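Section 2: Securing the lid for a move or a long rest

Your Samico round canister is happy to sit on a shelf with its lid simply resting in place, and most days that's all it needs. But if you're carrying it upstairs, packing it in the car, or putting it away until June, take a few minutes to band the lid down. It's a lovely quick job once you've done it a couple of times, and it makes the whole thing so much nicer to carry!

What you need

The canister and its lid, both clean
One elastic band, size 70
A soft dry cloth
A clear tabletop at a comfortable height

Before you start

Look the band over under a good light. Stretch it gently between your hands and check the full length for nicks, thin places or a chalky feel. A tired band can snap under tension, so throw it out and use a fresh one. Spare bands are stocked at the Clisadgate shop and go out by mail from Sovport.

CAUTION: Keep your face back from the lid while the band is stretched. Children can help with the wiping and the checking (they're great at spotting nicks), but an adult should do the stretching.

Fitting the band

1. Set the base on the table and wipe the rim and the flat top with the cloth. Crumbs and grit love to collect there, and even a small one will make the lid rock.

2. Lower the lid straight down and turn it until the recess is on the side away from you. Press lightly with your palm. It should feel steady.

3. Hook one part of the band into the left corner of the recess. Tug it to make sure it has caught.

4. Hook the band at the right corner in the same way.

5. Take hold of the free part of the loop and draw it toward you, over the top of the lid. Go slowly and keep an even pull with both hands.

6. Ease the band over the front edge and tuck it into the gap between lid and base. If it jumps back out, let it go slack and begin again from step 5.

7. Run a fingertip along each strand and roll out any twists.

Note: If your band feels slack, swap it for a new one of the same size. Please don't tie a knot in the middle to shorten it. Parvaneh Rostami tried all sorts of knots while we were writing this guide, and every one of them made the band harder to seat.

Taking the band off

1. Hold the lid down with one hand.

2. Lift the band out of the front gap with a finger and let it relax back toward the recess.

3. Unhook both corners, then lift the lid. Store the band flat in a drawer, out of the sun.

CAUTION: The band keeps the lid in place. It does not make the canister watertight, so always carry it upright and with a hand under the base.

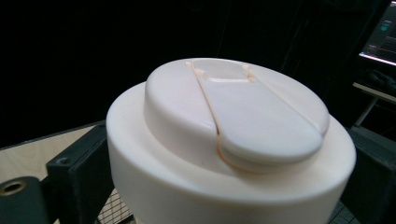 Checking the fit is the fun part, and it goes fastest with the canister right in front of you. Follow the tan band from the recess at the back: the two strands should spread into a narrow V as they come forward, one slanting over the front edge and down into the gap, the other curving around the right side of the lid. If the strands cross anywhere on top, unhook one corner, untwist it and hook it again. Then pick the canister up by the base and enjoy how steady it feels!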